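Notebook, January, Thursday
Bench work: Skamstead pad, compression set and surface friction

Continuing from Chih-ming Yen's entry. Pad stock is the Varnel sheet, lot 1446. The question is still whether compression set at the load points is bad enough to matter for leveling small instruments.

1. Compression set

Cut 9 coupons from the offcut, skipped the strip nearest the factory edge. Loaded in the Clillero fixture overnight at fixed deflection, released at 8:40, read thickness after thirty minutes. Worst coupon recovered to within 17 hundredths of a millimeter of its starting thickness. The others grouped tightly below that. Coupon 4 has a nick on one corner, so I read it at the center only.

The dial gauge foot leaves its own dent if it sits too long. Lower it, read, lift. Kuo-hua Chiu wants the larger foot used from now on. Agreed, but then the old readings need a correction and I don't have one yet.

2. Surface

Speckled face up, rounded corners on the cut piece. The underside grips painted tabletops better than the face does.
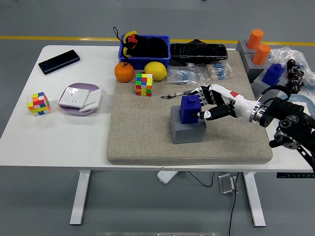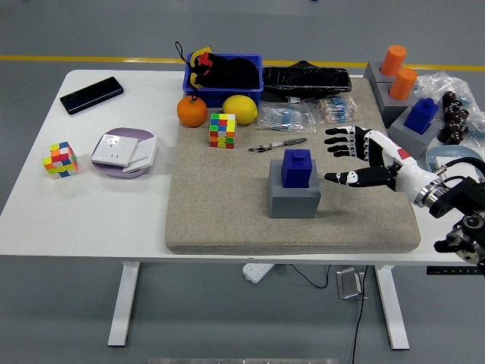
Beige pad on the white table, blue bin at the back in both.

3. Friction

Sled pull on the speckled face, 131 g sled, slow pull by hand with the spring gauge. Breakaway readings drift upward over the first few pulls and then settle. Wiped the face with a damp cloth, let it dry, repeated. The drift came back, smaller. Probably loose fiber or dust from cutting. Chung's old notes mention the same thing on a different sheet and blame the sled edge. I broke the sled edge with fine paper and saw no change.

Hand pull is too uneven for anything better than a ranking. Use the motor drive once the belt is replaced.

4. Open items

- Correction for the small gauge foot
- Rerun coupon 4 from fresh stock
- Second overnight at higher deflection, same fixture
- Ask Chih-ming which side was up in the earlier pulls; the entry doesn't say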